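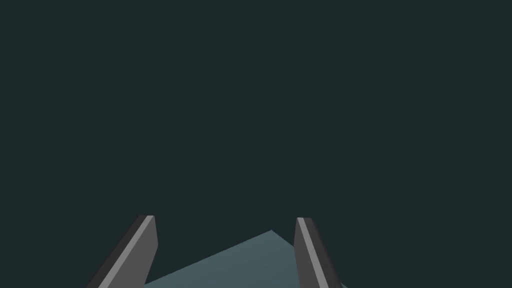
Cell 2, wrist camera view in the simulator

3 May 2020

Today I continued with the simulation copy of the Bumora cell, so that Guido can test the pick program without stopping the real one. The gripper model is loaded and open. Both fingers come into the view from the bottom and they lean a little towards each other, same as in the drawing from Cloltico. Surfaces are still plain grey, I will not spend time on textures.

The slab is turned 30 degrees to the gripper in my settings file, and its corner is between the fingers in the view. I want to keep this until the offset is checked. Parts are not loaded yet.

Problem: the tool offset in the file was from the old fingers, 17 mm too short. I corrected it and saved as revision 2045. Please do not use the earlier one.

To do:
- ask Guido De Luca if the Fultinville cell has the same finger length
- put the camera position in the shared file
- close the gripper slowly and look if the fingers meet in the middle
- shadows stay off, the computer is too slow with them

V. Chantharasri

Recent entries
Cell 2: grease on wrist joint
Vi controller, backup before update
Finger pads, order for June
Cable chain, new clips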